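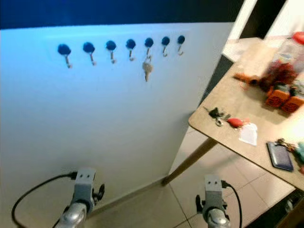
Speaker notes: start and stop rules for two-arm cells
Miroslava Shevchuk, Gurau

Opening (3 min)
Skip the history. Go straight to the working rule: one person holds the stop, and that person does nothing else during a run.

Layout
Key hanging is our reference task. Panel and table stay put for the whole session. Mark the feet of both with floor tape. If either is bumped, end the run and log it.
Cables: leave slack at the wrist, none on the floor where people walk.
Small items on the table are listed on the run sheet before power-on. Phones count as items.

Logging
Ihor Zakharchenko's review of the Tutix logs covered 132 runs. In 9 of them the start state was missing. Those runs can't be compared with anything, so we dropped them. Start state means which hooks are in use, and what is on each one. Write "empty" in full. A blank is not a record.

Stopping
Call it out loud, then press. After 3 stops on the same task, power down and check the mounts before trying again.

Questions
Expect one on speed limits. Ours are set per site; refer them to the site sheet.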